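Wirnstead Community Help
Careers and Study board

Changing from an IT support role to software testing without a second degree

Posted by Ostport_Helpdesk, December 2025

I am employed as a service desk officer with a regional organisation and hold a Diploma of Information Technology completed before I commenced that role. I wish to apply for junior software testing positions from January. My employer has advised that no internal vacancy is anticipated. I have 600 dollars set aside for training and can commit 15 hours per week.

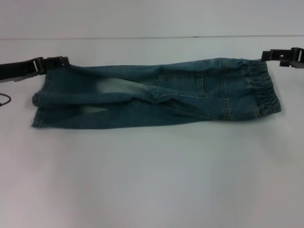
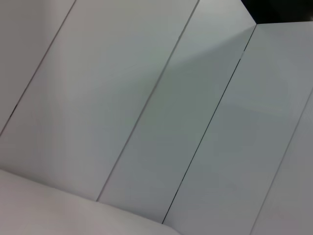

My principal difficulty is the portfolio. Several advertisements request evidence of written test cases, and my present duties produce only tickets, which are confidential. I have considered writing a practice test plan for a made-up task, such as moving a child-sized pair of blue jeans held at both ends over a white table, with a stated starting condition, a stated end condition and a list of ways the task may fail. I do not know whether an employer would regard this as adequate, or whether it must relate to a web or mobile application.

I would be grateful for advice on the following matters. Is a foundation certificate in testing necessary before applying, or may it be listed as in progress? Should service desk experience be described in full, or reduced to a few lines? I would prefer replies from persons who have taken part in recruitment, although all responses are welcome.

Answered by Prindirico

I have assessed applications for junior testing positions on a number of occasions, most recently for a vacancy which attracted 224 applicants. The following reflects my own practice and should not be taken as the policy of any employer.

A certificate may be listed as in progress, provided that an examination date has been booked and is shown. An entry reading "currently studying" with no date was given no weight by our panel. Please confirm the examination fee with the provider before enrolling in a preparatory course, as your budget may cover the examination and a textbook but not the course as well.

A practice test plan is acceptable. The panel read such documents for clarity of expression - in particular, whether the expected result was written in terms that another person could check. "The garment is placed correctly" would not have satisfied us. "Both leg hems are within the marked area" would have. I would nevertheless recommend that at least one of your samples concern ordinary software, for instance the public booking form of a library or swimming centre. Restrict yourself to normal use of the form, and do not submit false bookings.

Service desk experience should not be reduced. Reproducing a fault from an incomplete description is a substantial part of a tester's work. Describe two or three occasions on which you did so, with all identifying particulars removed, and seek your supervisor's approval if you are in any doubt regarding confidentiality.

Answered by Vlček

I did the certificate and it did not help me. Learn automation instead. There are plenty of free courses available.

Answered by Wirnstead_Member_726

I made a similar move from a school's IT office and wish to add to the first response. The preceding advice on automation is sound in the longer term, but a beginner who lists an automation tool should expect to be examined on it at interview. I was asked to read a short script aloud and explain each line, and I was not able to do so.

With respect to your available hours, I would suggest dividing them between the syllabus and the written samples from the first week. I left the samples until last and they were plainly rushed. Contract positions are also worth considering, as are roles advertised under "quality analyst" or "release support", which my own search terms had omitted. You should check the notice period in your current agreement before accepting any start date in January.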